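Section 6. Locating an Officer in Distress

Veltimura Dispatch Console, Set-up Guide
Revised March 2020

The distress function sends an officer's last known position to every unit on the same channel. Set it up before the console goes into live service.

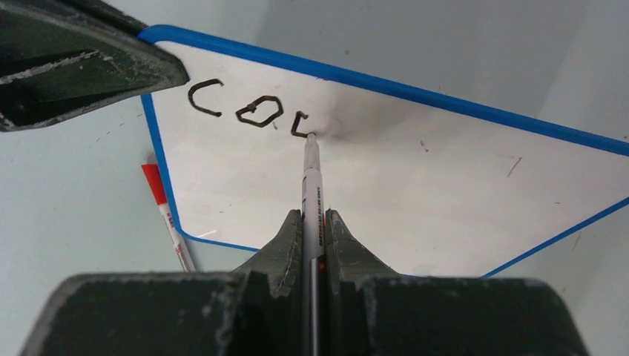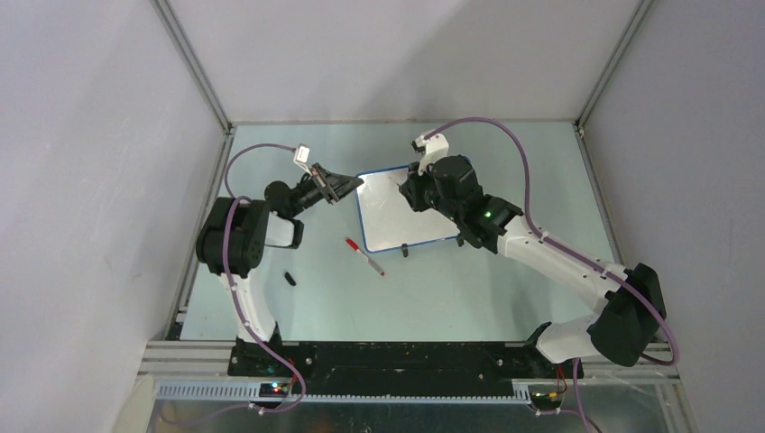 1. Sign in with a supervisor account and open Channels.

2. Select the patrol channel. Set Distress Alert to On.

3. Enter the alert radius in feet. The default is 2,000. The lowest value accepted is 300.

4. Under Call Signs, match each portable radio to one officer.

5. Press and hold the orange button on a test radio for 3 seconds. Check that the alert tone sounds at the console and on all other radios.

6. Clear the alert from the console. It cannot be cleared from the radio that sent it.

Note: Hoshino portables must be set to Open Mic for voice to follow the alert. Lurner portables do this by default.

CAUTION: Tell all units on the channel before testing. An unannounced test will be handled as a live call.

If no tone is heard, see Section 7, Radio Faults.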